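Right, I said I'd do a thread about folding and I've been putting it off since January, so get yourselves a tea. It's long. Mute me if you don't care about cloths, no hard feelings.

Background for new people: I do the soft goods at Sodstead. Covers, cloths, liners, anything that flops. I cut them, hem them, wash them, fold them and then have opinions about how other people fold them.

The cloth I bang on about most is the dark grey one. Fuzzy on both sides, paler trim along the edge. We call it the Haworth because that's what the first roll had scrawled on the tube, and the name stuck even after we changed supplier.

It is a lovely cloth and a complete swine to fold. The fuzz grabs itself. You lay one half over the other, it sticks exactly where it lands, and if you've landed it wonky you have to peel it back and start again.

With a slippery cotton you can nudge the corners over at the end. Not with this one!! Wherever you put it down, that's where it lives now.

So, my method, such as it is. Big clear table. I mean properly big, I used to do it on the end of a desk next to the kettle and every single one came out like a slice of toast somebody had sat on.

White top if you can get it. Dark cloth on a white table and you can see the outline straight away, any bulge or dog ear jumps out at you. On the old brown bench I was basically doing it by feel.

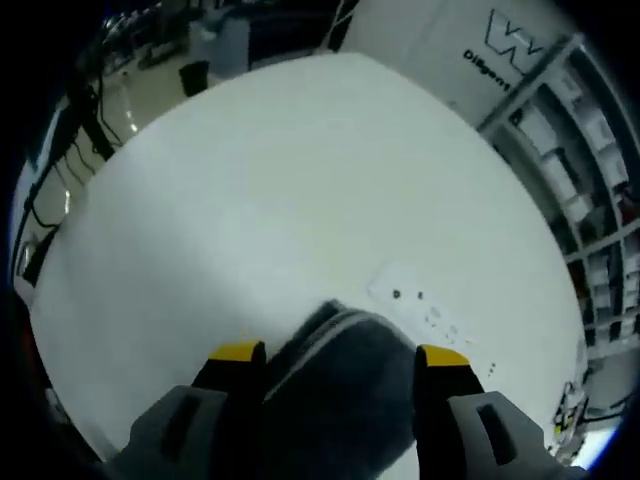
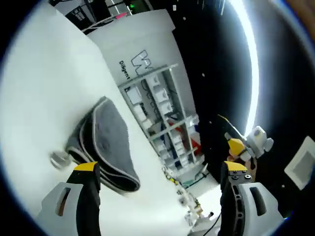 Next bit. Find the trim BEFORE you fold anything. The pale edge is your ruler. Run your thumb along it, get it straight, then bring the other side to meet it. If the trim is straight the rest mostly sorts itself out.

I fold in half, smooth from the middle outwards with the flat of my hand, then in half again. Two folds. I have tried thirds and thirds look gorgeous for as long as it takes to pick the thing up.

Smooth from the MIDDLE. If you start at the edge you push a little wave of fabric ahead of your hand and it all ends up in a lump by the fold, and then you've got to shake the whole thing out. Ask me how I know.

Someone replied to my last thread saying just iron them. Please don't iron fuzzy things. I flattened a whole corner of one doing that, a shiny triangle that never came back up, and it's now what I wipe my bike down with.

Washing, as I always get asked: 60 degrees, no softener, hang them over something wide so you don't get a peg mark. I had a bottle of softener from a bulk order and the cloths came out feeling like they'd been buttered. Took several washes to shift it.

Also wash them away from anything white. I should not have to say this and yet a certain pale jumper of mine is now the colour of dishwater (the jumper was a present, I still wear it, I've told people it was always like that)

Storage! This is where I fall out with everyone. I want them flat, folded edge facing out, no more than 5 in a pile. Any more and the bottom one gets a crease pressed into it that you can see from across the room.

The Stender lot roll theirs. I went over to have a look, fully prepared to be smug, and the rolls did look very smart on the shelf. But you unroll one and the end curls up at you like a stale sandwich. So I came home and carried on folding.

(I did pinch their idea of keeping one rolled by the sink though. It's a good idea. Don't tell them.)

Oh and lint. If your cloth is fuzzy and your table is white you are going to be wiping that table a lot. I do it at the start and again after lunch and there's always a bit more. Damp cloth, smooth one, not the fuzzy one, or you're just moving it about.

What I'd really like is a cloth with the trim on all four sides. I've got a sample coming from Ukia which is meant to have it. Slightly nervous that it'll be perfect and they'll want me to order 100 at a time, and I have nowhere to put 100 of anything.

Somebody's just asked if the trim ever comes away. Yes, at the corners, if you've turned them too tight. I go round the corner in two little steps now and ease it a bit as I stitch. Before that I was doing one sharp turn and they'd start to gape.

Ok a few of you want to see the corner thing properly. I'll unpick one of my bad ones tomorrow and take it slowly. If you're sewing along you want a longer stitch than you think, and a walking foot if you've got one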